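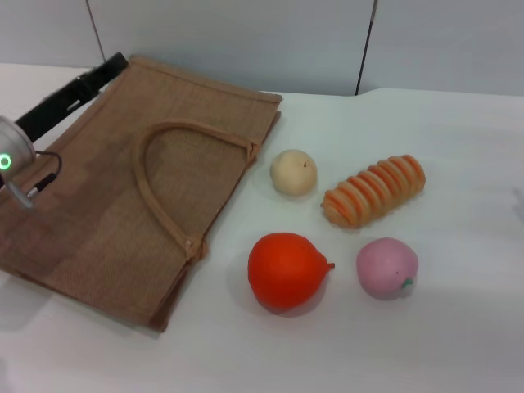
Visit to the Prolach jute mill and bag works, Gorora

The Prolach site at Gorora takes in raw jute at one end and ships sacking, cloth and finished shopping bags from the other. It opens to outside visitors in December, when the new crop is in store and all departments are running. The tour lasted 90 minutes and followed the material from the bale store to the sewing room.

Fiber store and batching

Raw jute arrives in pressed bales and is graded again on site, whatever the supplier's paperwork says. Graders look at color, root content and strength, the last judged by snapping a few strands by hand. Rooty fiber goes to the coarse sacking line. The better lots are kept for cloth that will be printed.

The fiber is too stiff to card as received. It passes through a softening machine with fluted rollers, where an emulsion of oil and water is sprayed on, and is then piled and left to condition. The mill used mineral oil in the past and has changed to a vegetable oil for bag cloth, chiefly on account of smell. Pile temperature is checked by probe at the start of each shift. An overheated pile gives weak, dark fiber that cannot be recovered for anything but padding.

Carding, drawing and spinning

Carding is done in 2 stages, breaker and finisher. The breaker card is the dustiest machine in the building and stands under its own extraction hood. Sliver from the finisher card goes to the drawing frames, where several ends are combined and drawn out to even the weight.

Spinning was the loudest part of the visit, and the guide stopped talking until we were through the door on the far side. Ear protection is issued at the entrance and collected at the end. Yarn for bag cloth is spun finer than sacking yarn, but still comes out hairy, and most complaints from printers trace back to this.

Weaving and finishing

The weaving shed holds rapier looms from Değirmenci, bought used and rebuilt on site. Plain weave accounts for nearly all output. Cloth leaves the loom at full width, is inspected over a lit table, and is then damped and calendered. Calendering flattens the yarn and closes the weave to some degree. Cloth for lined bags gets a thin laminated film on the inner face; unlined cloth skips this step and frays faster at cut edges.

Bag making

Panels are cut in stacks with a band knife. Side seams are sewn first, then the top hem, then the handles. Four bags per batch are pulled for a hanging load test, with the load carried on the handles alone. Failures are nearly always at the handle attachment, where the needle holes weaken the cloth. The works has lengthened the stitched area for this reason and now folds the cloth double under it.

Finished bags are packed flat. Creases from packing are the other common complaint, and steaming removes most of them.

Practical notes

Closed shoes are required. Photography is allowed in the sewing room only. The Ruvham bus stops at the main gate, and the visitor entrance is on the canal side, a ten-minute walk around the perimeter fence.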